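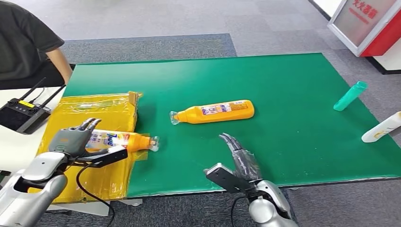 Emballer des flacons, tout un art

Accueil - Ateliers - Rencontres - Contact
Mis à jour en janvier

J'ai passé la matinée chez Clirnard avec Encarnación Escobar, qui m'a tout de suite parlé de son tapis vert. « Sur une table nue, un flacon couché roule toujours vers vos pieds ! » Les bouteilles orange, elle les adore - « on les repère de loin ».

Et l'enveloppe matelassée jaune, ça suffit ? « Pour un flacon, oui. Pour 2, je prends un carton. » Elle vérifie d'abord le bouchon, puis le scotche (Haziq Lumenta, son collègue, trouve ça exagéré). Ils ont expédié 209 colis le mois dernier, et moi je suis repartie avec une furieuse envie de ranger mon placard à lessive.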